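Notes for the Clarkport talk, Wednesday, June 24, 2020
Seat cushions for small chairs
Speaker: Sveva Orlandini

Start when the side door is shut. Thank Aminu Iyamu for setting up the room. Say that questions are fine at any point.

Opening. Most people in this group came in through full-size upholstery. A child's chair looks like the same job made smaller, and for the first year I treated it that way. I took an adult pattern, shrank it, and sewed it up. The cushions were too thick and the corners were hard. Children slid off the front.

Hold up the first bad cushion. Pass it along the rows and ask for it back at the end.

Size first. Measure the seat at the widest point, then at the back between the uprights. Write both numbers on the paper pattern. The seat on my bench pattern is almost 400 millimeters across, and I cut the cover on a flat table with the nap running front to back. Don't trust a measurement taken from an old cushion. Foam spreads.

Slide change.

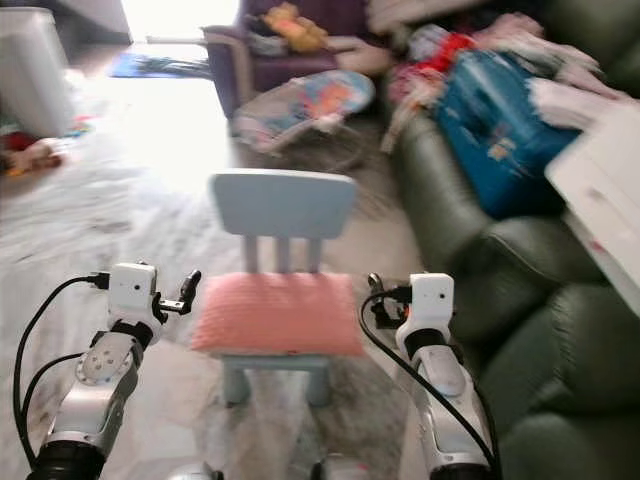
Slide 2. Salmon-pink cushion on a small grey-blue chair, ribbed or textured cover.

Points to make with this slide up:
The front corners are pointed and go out past the seat on both sides. Some parents like that look. I round mine off a little, using a jar lid as the guide.
The rear edge is slightly wavy. On my own cushions a wave at the back usually comes from pulling the fabric while feeding it through. Let the machine do the feeding.
The cushion takes up nearly the whole seat, so the backrest gets no cover of its own. Leave slats bare. They wipe clean.

Say something here about ties. Gianni Sorrentino will ask, he always does. My answer is two short ties at the back corners, sewn into the seam, and no loops longer than a bow needs. If the chair has slats, tie around the outer ones. A square of rug gripper under the cushion does the same work if the family doesn't want ties.

Fabric. Pass around the Ferri swatches, ribbed one last. Ribbed cloth hides crumbs and is slower to dry. Smooth cotton is the other way around. Wash everything before cutting – I skipped this in April and had to remake a full set for Adelmo Morelli's playroom.

Filling. Keep it thin. A child's feet should still reach the floor once the cushion is on. Try it with the child, in shoes and out of them.

Slide change. Leave this one up through the section on overhang.

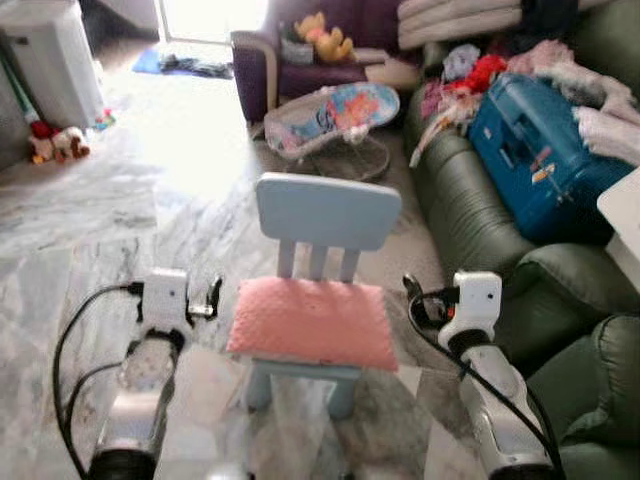

Should the cushion hang over the front of the seat?
A little overhang is fine if the filling is soft, but a stiff edge will press behind the knees, so trim firm foam back to the line of the seat.

Overhang, continued. Fold the pattern down over the front rail and mark where it stops. If the child climbs on from the front, that edge wears first, so put the zipper at the back. Double row of stitching along the front.

Colors. Keep this short. Pink on light blue works because both are pale. Buy enough cloth for a spare cover at the same time, as dye lots change.

Salvador Sequeira has the paper patterns by the door. Take one each. Get the bad cushion back before people leave.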